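Code for home-recorded robot training data draws a cool response

8 Aug 2019

A voluntary code of practice for people who record household chores with hand-held grippers was published this morning, and anyone hoping it would settle the argument over what counts as decent home data can keep waiting.

The Jivside code, named for the suburb where its drafting group met, runs to 6 pages. It asks firms to get written consent from everyone living in a home, to log each recording against the room it was made in, and to keep labels, letters and packaging out of view "where practicable." That last phrase appears 4 times. It is not defined.

Two companies have signed. Trosdale, which buys recordings and sells them on to robot developers, called the code a milestone in a statement. Harahap, which makes grippers and lends them to paid recorders, said it was proud to have helped write it. Both firms had people on the drafting group, and neither will have to change much by their own account. Trosdale's statement says its current procedures are "already substantially aligned."

The work being regulated is humble stuff. A recorder holds a gripper with a camera fixed to it, picks things up, puts them down, and does it again. The recordings are used to teach robot arms to do the same. Much of it is done on beds, benches and kitchen tables, with whatever the household owns.

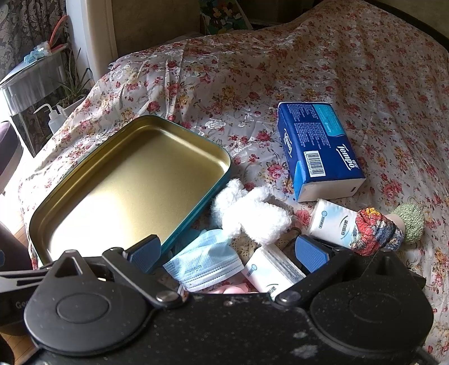
A hand-held gripper over a bed with a metal tray, tissue packets, a face mask and a plush toy.

Those household things are where the code gets into trouble. Its section on background objects says recordings should contain "no legible branding or personal items unless these form part of the task." A tissue pack with the maker's name on the front is legible branding by anybody's reading. So is it part of the task? The code leaves that to the recorder, who is usually paid by the session and has every reason to say yes.

Personal items fare no better. The drafters list mail, medication, identity cards and photographs of people. Toys, bedding and clothing are left off the list, though an appendix notes that they "may be personal in some contexts." A privacy officer reading that line in search of guidance would come away with none.

Trosdale says it already reviews its recordings for sensitive material before sale. Asked what share is reviewed by a person and what share by software, it declined to give a figure. The code doesn't require one.

There is more substance in the section on setting up. Recorders are told to note the light at the start of a session, to stop if direct sun is washing out the work surface, and to write down which objects are meant to be handled and which happen to be nearby. They are also told to record the same task with the objects in different positions, and to keep failed grasps in the file with the failure marked. These are sensible habits. Careful crews have had them for years, and the less careful ones will now have a document telling them what they were already told in training.

The rule on sunlight deserves a closer look. Glare off metal and glossy plastic is a well-known nuisance for anyone working from camera footage, and the first draft, circulated last November, would have barred sessions in direct sun altogether. The published version tells recorders to "consider" closing curtains. Harahap argued for the softer wording on the grounds that robots will have to cope with sunny bedrooms sooner or later. Fair enough, but a buyer may still want to know which sessions were shot that way, and the light note is kept by the recording firm. It doesn't have to travel with the data.

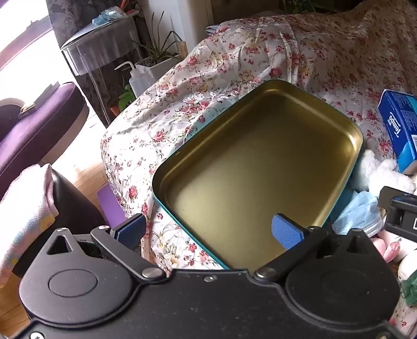 Gripper open in front of the tray, with sunlight falling on the bedding and floor.

On pay and conditions the code is nearly silent. It recommends a break every 2 hours and a gripper "of reasonable weight." No weight is given. Brelleck, a smaller recording outfit that took part in early meetings and then left, said in a written comment that it had asked for a weight limit and for a minimum session fee, and that both were dropped before the second draft. Brelleck has not signed and says it doesn't plan to.

It also questioned the consent form supplied with the code. The form covers the people living in a home but says nothing about visitors, housemates who move in later, or the landlord whose furniture and fittings may be on show. Consent can be withdrawn in writing. Once a recording has been sold, though, the seller is obliged only to "notify downstream users of the request." What those users then do about it is their own affair.

Then there's enforcement, which won't take long to cover. Signatories assess themselves once a year and may display a badge. Complaints go to the firm first and then to the drafting group, where the firm may well have a seat. A signatory found in breach can be asked to submit an improvement plan. There is no provision for removing the badge, and no public register of complaints.

The group says more than 700 comments were received on the draft and that all were considered. It has published a summary, grouped under headings such as "general support" and "matters of detail." The comments themselves have not been released, and a request for them was refused on privacy grounds.

Buyers could do more than the code does if they chose to. A developer that insisted on seeing the light notes, the object lists and the marked failures before paying would get them fairly quickly. Trosdale would not say whether any of its customers had asked.

The code takes effect in November. A review is promised after its first year of operation, to be carried out by the same group.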